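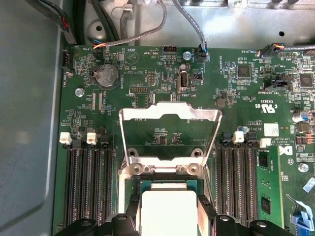
About Jostodine

Jostodine records manipulation examples for learning systems. Customers send us a task and a set of parts. We return episodes in which a robot arm, guided by a trained operator, performs the task from start to finish, with wrist camera video, joint positions and gripper state stored on one clock.

Most of our work is computer hardware: placing processors over sockets, seating memory modules, plugging in fan cables, closing latches. These tasks involve small clearances and parts that bend or crack under side load. They are hard to script, and a policy trained on them needs many examples with real variation in approach angle, grip and speed.

How we work

Each task starts with a written procedure. It names the start state, the end state and the faults that end an episode. Operators practice on scrap boards before they record. Failed attempts are kept, labeled and delivered in a separate folder, as several customers train on recoveries.

Between episodes the chassis is shifted or turned on the bench, and memory modules are moved to different slots or removed. Lighting is changed once per session. The change list is stored with the data.

The wrist camera is mounted so that both fingers and the held part stay in view during the final approach. Calibration is checked at the start and end of every session. If the two checks disagree, the session is recorded again.

Sites and equipment

We have 2 sites. Vadness holds 22 recording stations and the parts store. Geum handles review and labeling. Every episode is watched in full by a reviewer who did not record it.

Flallska, our in-house recording software, runs on all stations. It writes plain files with a documented layout, and customers do not need a license to read them.

People

The company has 42 employees, most of them operators and reviewers. Theda Fuchs heads data operations and approves each procedure before recording begins. Our task library now covers 151 procedures. Customers may order from the library or supply their own.

Page last revised 20 November 2019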